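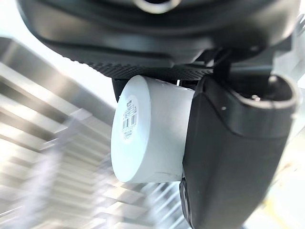
White cylinder, close up.

Are plain white cups really microwave safe if there's no symbol on the bottom?

Moved into a rental in March and the cupboards came with a stack of plain white cups. No stamp, no maker, nothing underneath. The landlord says they're "fine for anything." He also said the windows didn't leak. I heat up coffee maybe four times a day and I'd like something better than his word. My sister says any white ceramic is safe, which sounds like something people just repeat. I can't even swear these are ceramic. Is there a test that means anything?
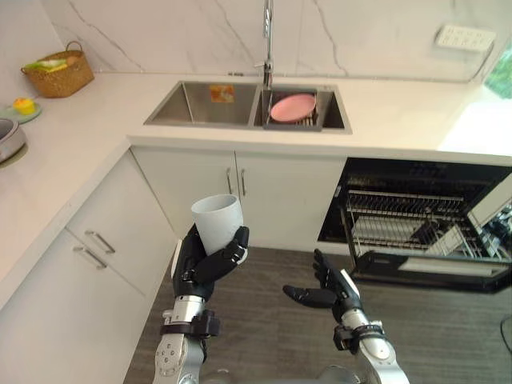
The microwave is a Femon, 833 watts according to the manual, if that matters. I don't want to buy a new set for one bad guess.

3 answers

Answer from Diseck
White is always fine. Been doing it for years. It's the gold rims that spark.

Answer from Nele Van Acker
I wouldn't go by color. White tells you nothing about the glaze or what's under it, and plenty of plastic is white too.

The usual test is to put the empty cup in next to a separate glass of water that you know is safe, and run it on high for one minute. If the water is warm and the cup is still cool, it isn't soaking up much energy. If the cup is hot, keep it out of there. 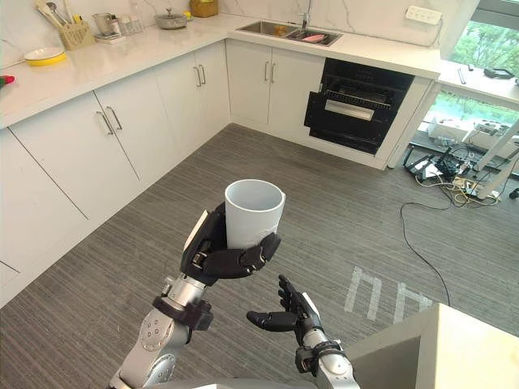 Do each cup separately. A mixed stack can look like a set and come from different places. And be careful what you conclude. The test says something about heating. It says nothing about lead in the glaze, and I don't put much faith in the cheap swabs either, they miss things. If a cup is chipped or the glaze has fine cracks, I'd keep pencils in it.

If it flexes when you squeeze it, treat it as plastic and skip the whole business.
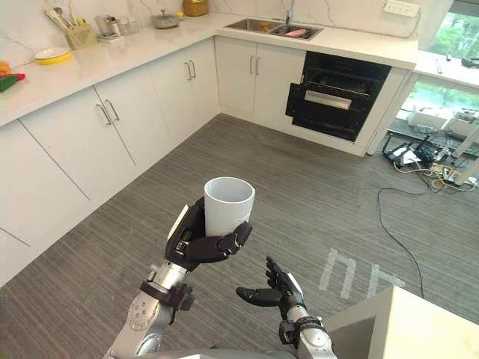
Wattage mostly changes how fast things heat, so don't let 833 worry you.

Answer from Kosten
The minute test is ok but I've had a mug pass it and then get a handle too hot to touch after two minutes with soup in it. So I'm not sold. A marked mug at the thrift store costs less than a dollar where I am. Also 4 reheats a day?? Get a thermos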